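Neteck puts out planner update for two-armed desk robots

Neteck has released a new version of the planning software it supplies for small two-armed robots, with most of the changes aimed at jobs where both arms have to work in the same bit of space. The update went out to existing users on 13th October and will be followed by a separate package for new customers once the manual has been rewritten.

The release is called Skoltano, after the internal name the team had been using for it, and it replaces the older planner known as Kurnov. Users of Kurnov can keep their existing task files. Neteck says these will load without changes in nearly all cases, though any file that sets its own waiting times between the arms will bring up a warning and should be checked by hand.

The main difference is in how the two arms share the table. Under Kurnov, one arm had to finish its move and back away to a parking position before the other was allowed in. It was safe but slow, and on tasks with a lot of short moves the arms spent much of their time parked. Skoltano plans for both arms together and lets one hold its position close to the work while the other places something, provided the gap between them stays above a limit set by the user.

Lụa Bùi, who leads the planning work, said the old approach had been written when the company only expected customers to use the second arm now and again.

"People started giving both arms something to do all the time, and the planner had not been built for that," she said. "You would see an arm pull right back to the side, wait, and then come all the way in again to pick up a thing that had been just under it."

The team used sorting and tidying jobs as its main tests during September. In one of these, pens and markers lying on a table have to be put into the compartments of a holder. Objects of that shape are awkward for the software in a few ways. They are thin, they often lie side by side, and a gripper closing on one can easily push the next. They also have to be turned from lying flat to pointing down before they can go in, and the turn needs a fair amount of clear room above the table.

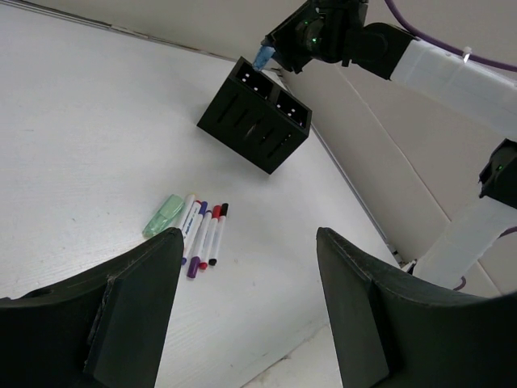 Skoltano deals with the turn by treating it as part of the carry. Kurnov lifted the object straight up, rotated it, and then moved across. The new version works out a single path in which the wrist turns on the way, and it checks the length of the held object against the other arm at each step of that path. The old planner only checked the arm and the gripper, so a long object could stick out beyond the space that had been checked.

Diệp Hứa, who wrote most of the checking code, said that had been the most common complaint from users.

"We had told people to add a margin themselves," he said. "Some did and some didn't, and the ones who did often made it so big that the planner couldn't find a path at all."

Each carry is now checked at 600 points along its path, and the user can raise this to 2000 for tight spaces. The higher setting takes longer to plan and Neteck does not suggest it as a default. There is no setting below 600.

There are changes on the perception side too, although these are smaller. The software now keeps a separate estimate of where each object is from each wrist camera, and compares them before a grasp is attempted. If the two disagree by more than a set distance, the arm stops and looks again from a second position. Previously the two views were averaged, and a poor view from one side could pull the estimate off without anything showing in the log.

Xuân Đỗ, who works on the perception code, said dark containers were still a weak point. The inside of a deep black holder gives the software little to go on, so Skoltano relies on finding the rim and working out the opening from that. Where the rim is partly hidden by an arm, it uses the last clear view it had and marks the estimate as old. An estimate marked as old for more than 20 seconds will not be used for a placement.

Caps are another open problem. The planner can be told to put a marker in with its cap up or down, but it decides which end is which from colour, and on a marker with the same colour at both ends it can get this wrong. A fix is planned that will use the length of the cap as well.

The log viewer, supplied as a separate tool called Tô, has been updated to match. It can now show the planned paths of both arms on one timeline, with the smallest gap between them drawn underneath. Clicking on any point brings up the camera frames from that moment. Tô keeps the last 1000 moves by default, and older ones are written to disk if the user has turned that on – the option is off after a fresh install, and several testers missed it.

Thoa Nghiêm, who looks after user support, said most questions from the test group had been about the gap limit and how small it could safely be made. The manual now has a page on this. It tells users to start with the limit supplied, run the task at reduced speed, and bring the limit down in small steps while watching the gap line in Tô. The limit cannot be set to zero.

Users who have changed the gripper fingers on their robots will need to enter the new finger shape before running Skoltano for the first time. The old planner would start without this and fall back on a plain box. The new one will refuse to plan until the shape has been given.

Đạt Hoàng, who manages releases at the company, said Kurnov would go on getting fixes for serious faults but no new features. He would not give a date for when support would end.

"There are people with a task that runs all day and does what they want," he said. "We are not going to make them move over this year."

The update is free to anyone with a current licence and can be installed from the usual download page. Both planners can be kept on the same computer, but only one can be connected to the arms at a time.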